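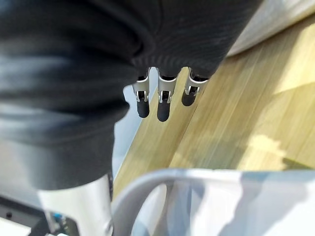
Fig. 1. Dark gray ribbed knit, bunched in folds.

Filed under: Course Notes > Textiles & Consumers

Week 6 – What does "warm" mean on a label?

Be suspicious of the word. Warmth depends on trapped air, fit and wind, and a hangtag measures none of them. The Nolon survey asked 422 shoppers to rate sweaters by touch alone, then called the result "thermal performance." It tested opinions. Herrera's reply (reading 33) says so, a bit too politely.

For May: find one label claim and ask who checked it, and how.

Related
Wool Grades: Who Decides?
Does "Breathable" Mean Anything?
Notes on Pilling, by Sena Essien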